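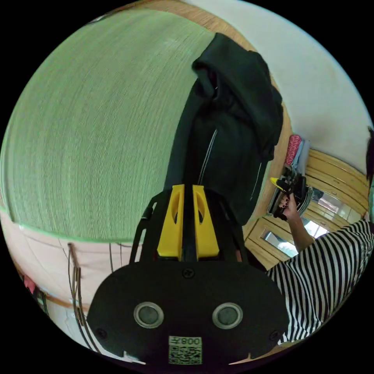
4 minute read

Last updated in June

The owner of the Herrera laundry will fold a hooded sweatshirt for anyone who asks, and she will tell you the whole time that you're doing yours wrong. I went to Lerkach expecting to be talked out of my own method, which is a drawer and a firm push.

"Lay it down flat and get the hood out of the way first," she said. "People start with the sleeves. Then they wonder why there's a lump."

I said there was going to be a lump anyway. A hood is a lump.

"A hood is two layers of cloth. You make it a lump."

She charges over 30 customers a week for folding alone, clothes they have already washed at home. I asked if that wasn't a bit much for something a child can do.

"Have you seen a child do it?"

Her way is slow. Hood smoothed down over the chest, sides brought in, sleeves laid straight, bottom up in thirds. She wants a surface with some grip, and has no patience for beds. "Too soft. You press and it goes down with you."

My first try took 112 seconds and came out wider at one end. Hers took 37, and I'll admit it stood up on the shelf. I'm less sure it matters. She claims a folded sweatshirt lasts longer than a stuffed one, and when I asked how she knew, she said she'd been looking at collars for years. I don't call that proof, and I told her so.

"Then keep stuffing," she said. "I'll see you when the zipper goes."

Mine has no zipper. She moved on to dark colors, which she folds inside out against lint, and there I had no argument. At home I tried it on the whole drawer. Two days later my son wanted the one at the bottom.

Recent
Are Nekbridge's dryers worth the walk?
Etari hangers, after 50 washes
Towels: thirds or halves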